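About Ruchti

Ruchti investigates faults in robot cells. We were set up by Hubert Rüegg after a gripper failure at Winonum, where he ran the test floor. A two-finger gripper received a close command twice over a bad connector and held its full force for 17 seconds after the stop had been pressed. The stop cut the arm drives but left the gripper supply live. There were no injuries – the part in the fingers was crushed.

The report on that failure ran to 2 pages and is still the model for ours. It names the fault, the conditions needed to repeat it and the change that removes it.
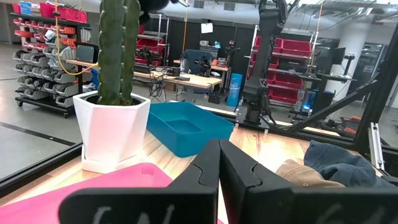
Reading time: 2 min

Tests are run on tabletop cells with household objects, trays and bins. A plant pot and a piece of cloth load a gripper in very different ways, and a force limit set for one can be wrong for the other. Where two arms share a table, we also check what the second arm does when the first one faults.

We have logged over 900 faults to date. Of these, 780 were traced to wiring, connectors or power supply. The remainder are mostly software timing, and a few are still open.

Our fault log format, Brosura, is free to use. Jekel, our stop-circuit tester, is supplied on loan to customers with an open case. Both were revised in November.

Page last updated: 2026-04-01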